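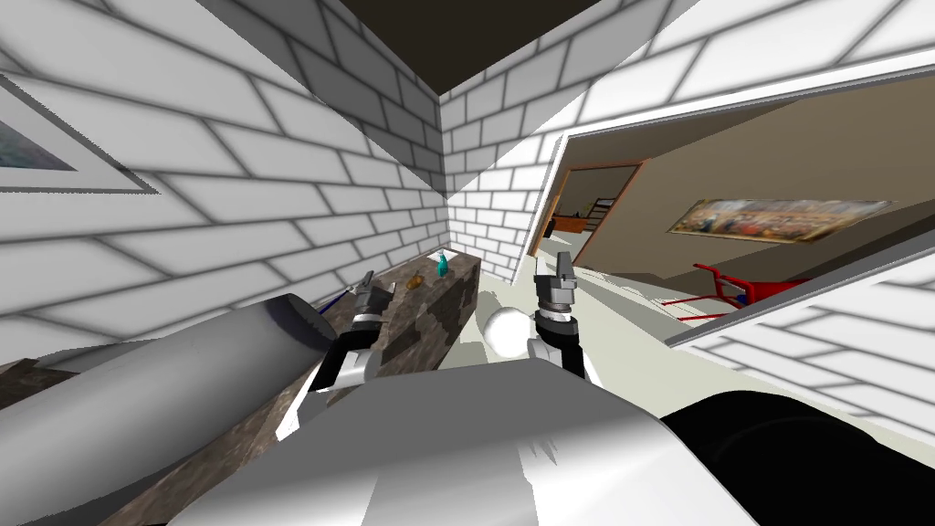
Prullthorpe's care housing trust has put back its purchase of three two-armed kitchen robots until July, after tenders came in higher than planned.

The trust wants the machines to clear worktops and put away small items in its shared kitchens. It will now pay for simulated trials first, with the kitchens built on screen, before it signs for any hardware.

Borghild Björklund, who runs the equipment budget, said the price of the robots was only part of the sum. Spare grippers, servicing and staff training had been left out of the first plan — and so had insurance.

"We budgeted for the arms and forgot the upkeep," she said.

Jenton, one of the bidders, has been asked to run more than 300 simulated tasks and share the results. A decision on a second site, at Matholm, will wait until the next budget round.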